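The Soup on Alder Street

By the time the bus let her off at the corner, Seija Saarinen had talked herself out of going in at least twice. It had been 11 years since she had stood on her sister-in-law's front step, and the step had been painted since then, a cheerful sort of blue that Felicidad would never have allowed while Arvo was alive, because Arvo believed that steps should be gray. She stood there with her pot of soup wrapped in a bath towel and thought about Arvo and his gray steps, and while she was still thinking the door opened.

"You'll let all the heat out of it," said Felicidad Tiongson, looking at the towel and not at her. "Come in, come in. Oliwia's here already, and she's been no help whatsoever."

"I heard that," called Oliwia from the kitchen.

It smelled the same, that was the first thing. Garlic and floor wax and the geraniums on the sill, which were surely not the same geraniums, although Seija wouldn't have bet money on it. She had been practicing a speech since the bus passed the hospital. It was a good speech, with an apology near the beginning and another one toward the end, and a part in the middle about the house and the money and what Arvo had or hadn't promised to whom. She had got as far as "Felicidad, I want to say" when a lid was put into her hand and she was sent off to find the burner that worked.
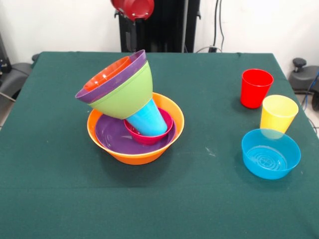
Supper had never been a simple business in that family. When Arvo and Seija were children their mother fed whoever came up the road, and the rule was that you took whichever dish was nearest and didn't complain about the size of it. Felicidad had married into the rule and kept it better than any of them. She still laid the green cloth and she still owned nothing that matched, so that Oliwia, reaching without looking, came away with the big orange bowl, and the purple one went to Seija, and the little magenta one was left for Felicidad herself, who said she wasn't hungry anyway and then filled it four times.

They talked about Oliwia's landlord, a Mr. Tomaszewski, who had raised her rent by 15 dollars and then come up the stairs that same evening to fix her window for free, so that she hadn't known whether to shout at him or give him cake. (She had given him cake.) They talked about knees. Felicidad had opinions on knees, and on the new bus route, and on the young man at the pharmacy who called everybody "friend," and Seija found that she could listen to all of it with her elbows on the table like a girl, quite happily, while her speech sat in her chest and got smaller and smaller.

"You put dill in this," Felicidad said at last.

"Mother always put dill in it."

"Arvo told me she didn't. Thirty-four years I made it for that man without dill!" She laid down her spoon. "He said he couldn't stand the stuff."

"He couldn't," said Seija. "He used to pick it out and put it in my dish when Mother got up for the bread."

Oliwia laughed first, and then Felicidad did, in the big helpless way that Seija had forgotten, with one hand flat on the cloth to hold herself steady. It went on for quite a while, and somewhere along the way it turned into the other thing, for both of them, and Oliwia had the good sense to get up and run the tap very loudly over nothing in particular.

"I should have come to the house after the funeral," said Seija. "I got as far as the mailbox."

"I know you did. I was at the window." Felicidad wiped her eyes with the end of her sleeve. "I should have come out to the mailbox."

There was more to say, of course, and some of it they would say in August, on the porch, and some of it they'd never get around to. But the soup was still warm, and there was bread, and Oliwia wanted to know if anyone minded her having the last potato. Seija reached for the ladle.

"Give me yours," she told Felicidad. "And tell me who painted that step."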